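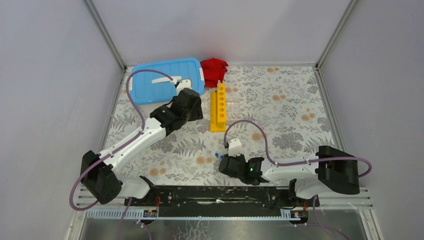 Drei Abende wollte ich für den Umbau brauchen, jetzt sind es deutlich mehr geworden und der Küchentisch liegt immer noch voller Schraubentütchen. Aber die beiden Arme sitzen wieder! Und zwar auf der langen schwarzen Platte vorne, an der ich im Februar schon einmal gescheitert bin, weil ich zwei Bohrungen schlicht auf der falschen Seite angezeichnet hatte. Man sieht der Platte inzwischen an, dass sie ein paarmal rein und raus musste. Ist mir egal, die bleibt jetzt so.

Für alle, die neu mitlesen: Das Ganze heißt bei uns Rurine, steht in meinem ehemaligen Arbeitszimmer (na ja, es ist immer noch mein Arbeitszimmer, nur arbeite ich jetzt am Esstisch) und soll irgendwann einmal zweihändig kleine Sachen sortieren und umstecken können. Das Vorgängermodell hieß Hendo, hatte nur einen Arm und wohnt seit dem Umbau in Einzelteilen im Keller.

Was mich am längsten aufgehalten hat, waren die Kabel. Beim alten Aufbau hatte ich sie mit Kabelbindern stramm an den weißen Gliedern entlanggeführt, das sah super aus und war totaler Murks. Sobald das Handgelenk sich weiter drehte, zog es am Stecker, und nach zwei Wochen hatte ich links einen Wackelkontakt, den ich erst für einen Softwarefehler gehalten habe. Ein ganzes Wochenende habe ich im Code gesucht! Graça Guerreiro hat am Telefon dann nur gefragt, ob ich mal am Stecker gewackelt hätte. Hatte ich nicht.

Jetzt laufen die lila Leitungen in großen, lockeren Bögen am Arm entlang und vorne über die Schiene nach unten. Schön ist das nicht, und die linke hängt mir noch ein bisschen zu weit durch, da kommt sie dem blauen Deckel ziemlich nahe. Vielleicht nehme ich da noch mal 6 Zentimeter raus. Vielleicht lasse ich es auch, bis es mich richtig nervt. Der weiße Schlitzkanal unter der Platte war dagegen die beste Anschaffung seit langem, da verschwindet alles drin, was sonst quer über den Boden hing. Nur die kurzen roten Litzen an den Befestigungen schauen noch raus. Auf dem Kanal klebt unter jedem Arm ein kleines Etikett, damit ich links und rechts nicht mehr verwechsle. (Zweimal passiert. Beim zweiten Mal ist der rechte Arm losgefahren, während ich erwartungsvoll auf den linken geschaut habe.)

Dann die Matte. Ich weiß, dass gleich wieder Mails kommen, warum ich unter einen Roboter etwas mit Farnblättern und orangen Blümchen lege. Erstens gefällt sie mir. Zweitens will ich, dass die Bilderkennung sich an einen unruhigen Untergrund gewöhnt, denn auf einfarbigem Grau konnte das Programm irgendwann alles und auf meinem echten Tisch dann gar nichts mehr. Beim durchsichtigen Kunststoffteil rechts neben dem gelben Ständer wird es richtig gemein, das finde ich auf dem Muster ja selbst kaum. Also bleibt es drin.

Überhaupt die Übungsteile: der gerippte Deckel von einer Plastikbox, ein rotes Stück Stoff, der gelbe Reagenzglasständer und ein flacher weißer Streifen. Der Deckel ist mein liebstes Objekt, er hat Rillen und erhabene Felder, und der Greifer muss dort anders zupacken als auf einer glatten Fläche. Mit der Kraft bin ich noch sehr vorsichtig. Den linken Finger lasse ich erst einmal nur von oben auf den Deckel drücken und schaue mir die Werte vom Motor an. Der Stoff kommt ganz zum Schluss dran, vor dem habe ich ehrlich gesagt Respekt.

Rechts habe ich mit dem weißen Winkelteil angefangen, das der Greifer hält, bis ich »auf« schicke. Klingt nach wenig, aber beim alten Aufbau war nach 24 Haltevorgängen spätestens Schluss, dann hat der Motor wegen Überhitzung abgeschaltet. Mit den neuen Einstellungen bin ich am Sonntag auf fast 900 gekommen, verteilt über den ganzen Nachmittag, mit Pausen für Kaffee und für die Wäsche. Danach hatte ich selbst keine Lust mehr, der Arm hätte vermutlich noch weitergemacht. Die kleine grüne Leuchte am Greifer ist dabei übrigens Gold wert. Ich habe mir angewöhnt, erst dorthin zu schauen und dann die Hand in die Box zu stecken.

Zur Steuerung schreibe ich demnächst einen eigenen Beitrag, das wird sonst zu lang. Kurz gesagt: Das Programm heißt Redico, ist über den Winter auf 2.505 Zeilen angewachsen und gehört dringend aufgeräumt. Die Hälfte davon sind auskommentierte Versuche mit Namen wie »neu2« und »wirklich_neu«. Graça will es erst sehen, wenn ich das rausgeworfen habe, und ich kann es ihr nicht verdenken.

Was als Nächstes ansteht: Die Arme müssen zueinander eingemessen werden. Im Moment weiß jeder für sich ziemlich gut, wo er ist, aber vom Nachbarn haben beide keine Ahnung, und in der Mitte der Matte wird es eng. Ich habe deshalb eine Sperrzone eingebaut, in die immer nur einer hinein darf. Das funktioniert, ist aber so langsam, dass man nebenher Kartoffeln schälen kann – habe ich ausprobiert. Außerdem suche ich noch nach einer guten Lösung für das Licht, denn das Metallblech vorne spiegelt, und am späten Nachmittag sieht die Erkennung dort Dinge, die es nicht gibt. Matte Folie? Lackieren? Einfach ein Handtuch drüber? Wenn jemand von euch Erfahrung damit hat, gerne in die Kommentare.

Und wer noch passende Schrauben für die Eckprofile übrig hat, bitte melden, mir fehlen welche.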